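Section 4. Kitchen – kettle, sink, benchtop

Read this before you use the kitchen the first time. Applies to both units at Seststead, upstairs and down. Kusden house has a different kettle, see their folder. Last updated June 2026, V. Jurić.

4.1 Before first use

New kettle or one that's been in the cupboard over winter, same thing.

1. Take everything out of the kettle. Leaflet, silica sachet, cardboard ring if there is one.
2. Peel any stickers off the body. Not the rating label underneath, leave that.
3. Put the power base on the bench to the right of the sink. Flat, dry, cord to the back.
4. Wind spare cord under the base. There's a groove for it.
5. Fill to MAX with cold water, lid shut, boil.
6. Tip it down the sink. Do it again. Second lot down the sink too.
7. Third boil is fine to drink.

Note: a bit of a plastic smell on the first two boils is normal. Still there after four or five, tell Viorica.

Caution: the bench is granite, it won't mark from the base, but water sits on it and you can't see it on the dark stone. Run a dry cloth over the spot before you put the base down. Every time.

4.2 Filling

1. Lift the kettle off the base first. Never fill it on the base.
2. Open the lid all the way, until it stands up by itself.
3. Cold tap only. The mixer comes off the wall, not the bench, so hold the kettle under it, don't stand it in the sink.
4. Stay between MIN and MAX. Under MIN it cuts out. Over MAX it spits.
5. Shut the lid till it clicks.
6. Wipe the bottom of the kettle.
7. Back on the base, switch down.

If the lid isn't clicked the kettle won't switch itself off. It'll just keep going and steam up the tiles. If you hear it rolling for ages, switch off at the wall and check the lid.

Caution: 2,000 watts. Own power point please. Not on a power board with the toaster, that trips the downstairs circuit and the fridge goes off with it. The switchboard is in the laundry, third from the left, marked KIT.

4.3 Checking inside

Once a week if the unit's in use, and at every changeover. Takes a minute.

1. Switch off at the wall.
2. Let it cool. Half an hour if it's just boiled.
3. Empty whatever's left in it.
4. Lid right up. One hand on the handle, other hand steadying the body, and look straight down at the floor of the kettle.
5. You're after white crust, brown spots or bits floating about.

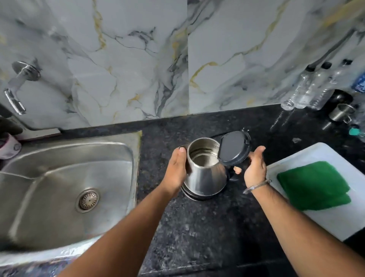 Fig. 4 – Lid up, one hand on the handle, one on the body.

Clean steel all the way round, leave it alone. A faint rainbow colour on the bottom is only minerals, leave that as well. White crust you can feel with a fingernail means do 4.4. Brown spots, do 4.4 and if they're still there after, stop using it and put it in the Faulty tub.

Note: only hold the body when it's cold. The steel is single skin, gets as hot as the water in it. Handle only at all other times, and keep fingers clear of the lid, steam comes out of there first.

4.4 Descaling

Water out here is hard. Every couple of months if the unit's busy, once a season if not.

You need: white vinegar (pantry, bottom shelf) or the Ballico sachets from the cleaning cupboard. One or the other, not both together.

With vinegar

1. Kettle half full, one part vinegar to two parts cold water.
2. Boil once. Open the window first, it pongs.
3. Leave to stand an hour, unplugged. Put the DO NOT USE tag on the handle. People have made tea with it.
4. Tip out slowly, cold tap running.
5. Rinse, fill, boil, tip out.
6. Again. Then sniff it. If you can smell vinegar do one more.

With sachets

1. 1,000 mL cold water, boil, switch off at the wall.
2. Let the bubbling stop. Then add one sachet, not before or it foams up over the top.
3. 29 minutes. Odd number I know, it's what's on the packet. Use the oven timer.
4. Tip out, rinse, boil fresh water twice and tip that out as well.

Caution: vinegar and the descaler both etch stone. Keep them off the benchtop. If you spill, wipe up straight away, then plain water, then dry. Do all the tipping over the sink, kettle held low.

Don't scrape. No steel wool, no knife, no scourer. If crust won't shift just run the whole thing again.

4.5 Outside of the kettle

1. Unplugged and cold.
2. Damp cloth, drop of dish soap, body and handle. Go with the grain on the steel.
3. Dry cloth after or it dries in streaks.
4. Spout filter, if it lifts out, rinse under the tap and put back the same way round.
5. Base – dry cloth only. No spray, no running water, no exceptions.

The kettle doesn't go in the sink and doesn't go in the dishwasher. If someone has dunked it, don't try it to see. Faulty tub, note on the lid, get the spare from the hall cupboard.

4.6 Sink and strainer

1. Empty the strainer after each wash up. Scraps in the green bin, not down the hole.
2. Wash the basin with dish soap and a soft cloth. Corners as well, they're rounded so it's quick.
3. Water marks come off with a splash of the vinegar mix from 4.4. Rinse well.
4. Dry it if you're leaving for more than a day.

Slow drain: lift out the strainer, clear it, pour down a jug of hot tap water. Not boiling, the pipe under there is plastic. Still slow, ring Karagiannis Plumbing, number's inside the pantry door. Don't use drain cleaner.

Tap drips: push the lever right home before you ring anyone. Don't hang tea towels off it either, the plate works loose from the wall and it's a pain to reseal.

4.7 Tiles and bench

Tiles: warm water and a microfibre cloth, dry off after. They're gloss so they show everthing. Steam from the kettle leaves a line if it's parked right up against the wall, so pull the base forward a hand's width.

Bench: warm water, tiny bit of soap. No bleach, no cream cleanser. Crumbs don't show on the speckle so feel for them with your hand. Resealing gets done in September, nothing for you to do except keep it clear that day.

4.8 If something's wrong

Kettle dead, no light – check wall switch, then seat it on the base again, then the KIT breaker. Still nothing, Faulty tub.

Switches off too early – scale or not enough water. See 4.2 and 4.4.

Won't switch off – lid. See 4.2.

Water on the base – switch off at the wall before you touch it. Dry it, leave overnight, use the spare in the meantime. If it was more than a few drops don't put it back on at all.

Lid won't stay up – hinge is going. Still safe to use if it clicks shut, but write it in the book so it can be replaced.

Tea tastes off – descale, and tip out old water in the morning insted of reboiling it.

Replacement kettles are ordered through Viorica Jurić, extension 46. Don't buy your own, the bases aren't all interchangable and we end up with a drawer full of them.

Section 5 is the oven and rangehood.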